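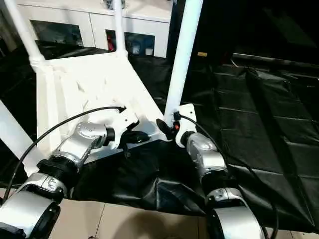 Two-Arm Handling of Light Furniture Parts
Student project report, Automation Laboratory, Birkach Technical College

1. Purpose of the project

The project was carried out by a group of four final-year students: Xinyi Fang, Imre Barta, Ákos Csonka and Kálmán Simon. Supervision was provided by Katalin Mészáros of the Department of Automation. The task set by the department was to find out how far a two-arm robot, guided by a human operator, could be used to hold, steady and turn light furniture parts that are awkward for a single arm.

The work follows on from an earlier student project, Oltik, in which one arm was used to sort small parts on a bench. The Oltik group recommended in its closing notes that larger objects should be attempted with two arms working close together. The present group adopted that recommendation as its starting point.

2. Equipment and workspace

The robot has two silver arms, each fitted with a white mounting plate and a black gripper. The cables to the grippers are led along the outside of the arms. This makes them easy to replace, but the operator must watch them when an arm is turned at the wrist, and the group spent the first part of the project finding cable lengths that allowed enough movement without leaving loops in the way of the work.

The test object is a white structure with a broad panel and upright poles. It was chosen because its surface is large enough for both grippers to work over it at once. A black tarp is laid over the floor under the object. The tarp does not lie flat, and its folds proved to be a difficulty for the automatic edge detection which the group had hoped to use. That part of the plan was given up in June and all later trials were guided by hand.

3. Method

Each trial began with both arms lowered at the near side of the workspace. The operator then brought the grippers in over the panel from left and right until they almost met. From this position three tasks were attempted: pressing the panel lightly to steady it, taking hold of a pole, and tilting the whole object a short way and returning it.

A trial was counted as successful when the task was completed in under 80 seconds and no gripper had to be released and reset. The operators changed places after every 17 trials – a rule introduced by Imre Barta when it was noticed that results fell away as the operator grew tired.

4. Results

The group recorded 600 trials in all. Steadying the panel was the most reliable task and needed little practice. Taking hold of a pole was harder, as the operator had to judge depth from a single view, and a white pole in front of a white panel is not easy to place. Tilting gave the weakest results. When one arm moved ahead of the other, the object twisted in the grip and the trial was usually lost.

Xinyi Fang wrote a small program that slows the leading arm until the other has caught up. With this in use, tilting improved clearly, although the movement became slower and several trials ran past the time limit.

5. Further work

The group proposes that coloured tape be fixed to the poles and that a second view from the side be added. The control program and the trial records have been placed in the department store under the project name Hikholm and may be used by later groups on request to the supervisor.

Related reports
Oltik: Sorting Small Parts with One Arm
Fodor: A Low-Cost Gripper for School Workshops
Cable Routing on Moving Joints
Notes for New Operators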